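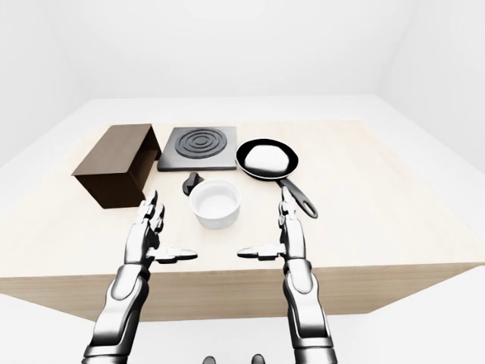

Fludiletti Housewares – Returns and Repairs Department

Frequently asked questions
Last updated April 2022

How long do I have to return something?

You have until the end of January for anything bought as a holiday gift. For all other orders the return period is printed on your packing slip. Count from the day the parcel was delivered, not the day you ordered.

Do I need the original box?

No, but the item has to be packed well enough to survive the trip. Wrap glass and ceramic pieces one at a time. If something breaks on the way to us because it was packed badly, we can't refund it.

Where do I send my return?

Parcels go to our Amin warehouse:

Fludiletti Returns
Unit 282
Amin

Write your order number on the outside of the parcel as well as on the form inside. Please don't send returns to the Urero store. The store has no way to log them and has to forward them to us, and that adds days.

Can I bring a return to the store in person?

Yes, if you bought the item there. Online orders can be dropped off at the Urero counter only if you have already filled out the return form and have the label with you.

Who pays for postage?

We do if the item is faulty or we sent the wrong thing. If you changed your mind, you do. Keep the receipt from the post office until your refund shows up.

When will I get my money back?

We check returns in the order they come in. Once yours has been checked you'll get an email, and the refund goes to the card you paid with. Banks vary in how fast they post it. Gift card purchases are refunded to a new gift card.

What can't be returned?

Opened food items, cut-to-length shelf liner, and anything engraved. Knives can be returned only in sealed packaging.

My Flidatico lid doesn't fit. Is it faulty?

Probably not. Flidatico pans were made in two versions, and the lids don't swap between them. Look at the number stamped under the handle. Pans marked 742 take the flat lid, and pans marked 2947 take the domed one. If your numbers match and the lid still rocks, send us a note and we'll replace it.

Do you repair items?

We replace handles, knobs, hinges and seals on our own products. We don't resharpen knives or recoat pans. Fill out the repair form first and wait for a reply before mailing anything – some parts are easy to fit at home and we'll just send you the part.

I lost my receipt. What now?

If you ordered online, we can find the order from your email address. For store purchases, a card statement showing the date and amount is fine. Without either one we can offer an exchange for the same item only.

How do I reach you?

Use the contact form at the bottom of any page and choose "Returns" from the menu. Include your order number and, for a damaged item, a photo of the damage. We read messages in the morning and again before closing.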